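What we are buying for the second sandwich cell

Manee Tanasarn asked me to write down where the money is going before we order anything, so I'm putting it on the blog, where I can find it again.

The short version is that the arm is staying. We looked at replacing it with the Besteo and the quote was fine, but the arm has never been what slows us down. The parts that wear us out are the cheap ones: gripper fingers, holders, trays, and the food itself.

Food was missing from my first budget. Tomato slices and lettuce don't keep, and a practice session goes through more of both than I expected. I now have a line of 30 dollars per session for groceries, and Sombat Siriwan thinks even that is low.

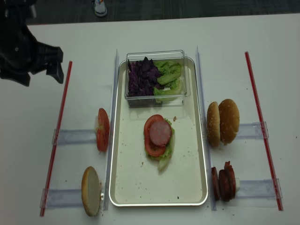
Lettuce, tomato and ham or bologna on the tray, with the buns and meat slices in the holders at right.

The clear holders are the next item. I want a full spare set, and Clikwood will cut one for less than Somboon, though they want 100 dollars up front for setup. We'll pay it. I'd also like 2 extra trays so one can be washed while the other is in use.

Fingers are harder to plan. I priced a softer set for the lettuce and sliced ham and have put it down as a maybe – I want to borrow a pair first and spend a Saturday with them.

With shipping, the list comes to 1164 dollars, not counting groceries. That is nearly all of what we set aside in September, so the new table will have to wait. Manee has asked whether the Floltton stand we already own could take the weight. I still need to measure it, and I'm holding the order until I have.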